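Ticket: Brondero upstairs thermostat drops off wifi overnight
Opened by: Hiba Karam
Status: waiting on customer

Hi again, it's me with the thermostat. Ximeng Jia asked me to keep a log and paste it in, so here goes (sorry, I type like I talk).

First night. Went to bed with everything green. Woke up at 3:40 freezing, and the app said "last seen 2:04 AM." The wall unit itself was fine, screen lit, just showing error 184 and ignoring the schedule. I held the button until it restarted and it came right back.

Second night. Moved the Arkov router out of the closet and onto the hall shelf like you suggested. Signal went up to 4 bars, which I was pretty excited about! Dropped off again anyway, a little after 2. 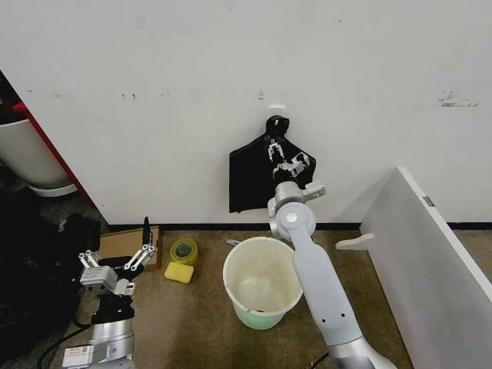
So then I started wondering about the time. It's always 2-something. I poked through the router settings and found an "optimize channels" option set to run every night at 2:00 AM. I never turned that on, or if I did it was back in September when my brother-in-law Branislav was "helping." I switched it off.

Third night. Stayed connected! Whole night! I did a little dance in my socks.

Fourth night. Dropped at 5:15. Ugh. Different error this time, no number, just a spinning circle. Restarting took 2 tries.
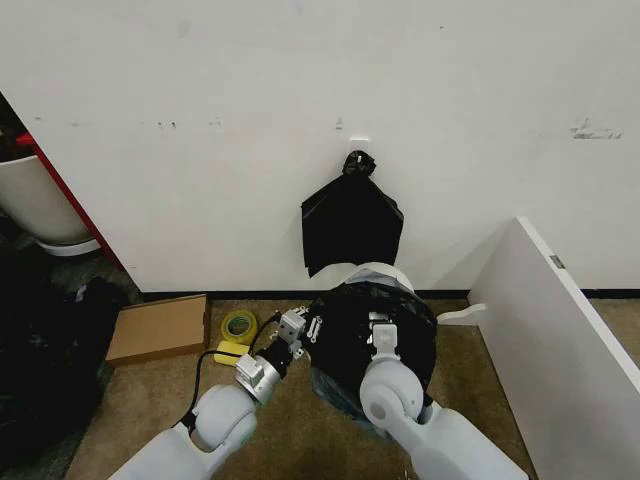 Reply from Ximeng Jia, Brondero support:
Thanks Hiba, super helpful. Error 184 is the unit losing its network address, so the nightly channel change fits. The spinning circle is usually a firmware download that stalled. Can you go to Settings, About, and tell me the version? If it's anything below 40, please leave it on the same band as your phone and run the update by hand.

Hiba Karam:
It says 38! Ran the update, bar got to the end, and now it says 40. I also split the router into two network names and put the thermostat on the slower one. Will leave it alone tonight and write back after coffee. Please don't close the ticket yet, last time it got closed on me and I had to explain it all over again to Zuzana.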